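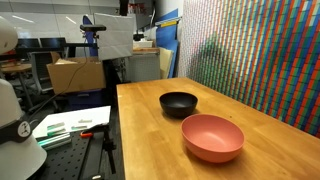 Black bowl and pink bowl on the butcher-block table, tiled wall at right.

Wisturton Shared Kitchen and Clay Room
Minutes of the members' meeting, 2019-04-14

Chair: Éabha Cronin
Present: 33 members, as per the sign-in sheet. Apologies were received from the Tully Street group.

The meeting opened at 2:05 p.m. in the front room.

1. Minutes of the last meeting

The December minutes were read and approved with one correction. Under "Shelving," the supplier should read Brudine, and the order was for brackets only. The boards were already in the storeroom.

2. Butcher-block table

The chair reported that the table has been dull at the end nearest the sink since the winter. It was last oiled before the December sale. Members discussed whether to sand it first. One member felt a light sanding would be enough. Another had used Lasteck board oil at home without sanding and was happy with it. A third asked whether the oil is safe for people with nut allergies. No one present could say, and the label will be checked before any is bought.

Agreed: The table will be lightly sanded and given two coats of oil on a day when the kitchen is closed. Nothing is to be put on it overnight between coats. The cost of oil and sandpaper is not to go over $220, to come out of the maintenance line.

It was also asked that people stop cutting directly on the table. There are cutting boards in the lower cabinet. The chair will put up a sign.

3. Tiled wall

The wall was wiped down in March. Grout is coming away in places low down, close to the tabletop, where crumbs and flour collect. Members were reminded to use a soft brush there and no bleach.

There was a long discussion about the colors. A proposal to paint the opposite wall in one of the tile colors was put forward. Red, green and pale pink were all suggested. Several members thought the tiles are busy enough and that the other wall should stay as it is. The proposal was put to a vote and did not pass.

Spare tiles: there was supposed to be a box of them under the stairs. It was not found during the storeroom clear-out. Anyone who has seen it should tell the chair. If it does not turn up, regrouting will go ahead without replacing any tiles.

Agreed: Get a quote for regrouting the lower section only. To be brought to the next meeting.

4. Bowls and other tableware

The new matte bowls have been in use since February. Comments so far:

The small black one is well liked for dips and for salt at the big lunches. It shows fingerprints and water marks.

The larger salmon-pink one is the one most often asked for. It is fairly shallow inside, so it does better with salad or fruit than with soup. A member who tried it for pancake batter does not recommend it.

A question was raised about the dishwasher. The glaze is rated for it, but the potters in the group would prefer that matte pieces be washed by hand, with no scouring pads. After some back and forth it was agreed to ask for hand washing and not to make it a rule.

Bowls have been stacked one inside the other without anything between them, and one has come back with a gray scuff on the inside. Felt circles will be cut from the leftover fabric and kept in the drawer with the trivets.

Agreed: Make another batch in the same two colors for the fall. The pink stain is nearly used up, and a new jar will be ordered from Brudine with the next clay delivery. The black is fine for now.

5. Labels on the open shelves

The labels put up last year have mostly fallen off. The chair suggested writing on masking tape. A member offered to bring in a label maker. Accepted with thanks. Mugs stay on the bottom shelf, mixing bowls in the middle, serving bowls on top – heavy platters are to go back in the cabinet and not on the shelves at all.

6. Spring lunch

To be held on the last Saturday of the month. The menu is soup, bread, two salads and a fruit dessert. Sign-up for dishes is on the board by the door. Members should bring their own serving spoons, marked with a name. The butcher-block table will be used for the cold food and must be cleared by noon.

The oiling under item 2 is to be done after the lunch.

7. Any other business

The tap in the clay room still drips. A new washer has been bought but not fitted.

Dish towels: please take home what you use and bring it back clean. The basket was full again this week.

A member asked if the front room could be opened earlier on weekdays. Held over until more people with keys are present.

Actions
Sign about cutting boards – Éabha Cronin
Check the oil label for allergens – Éabha Cronin
Quote for regrouting – kitchen group
Felt circles for the bowls – sewing group
Order pink stain – clay room
Fit tap washer – clay room

The meeting closed at 3:40 p.m. The date of the next meeting will be posted on the board.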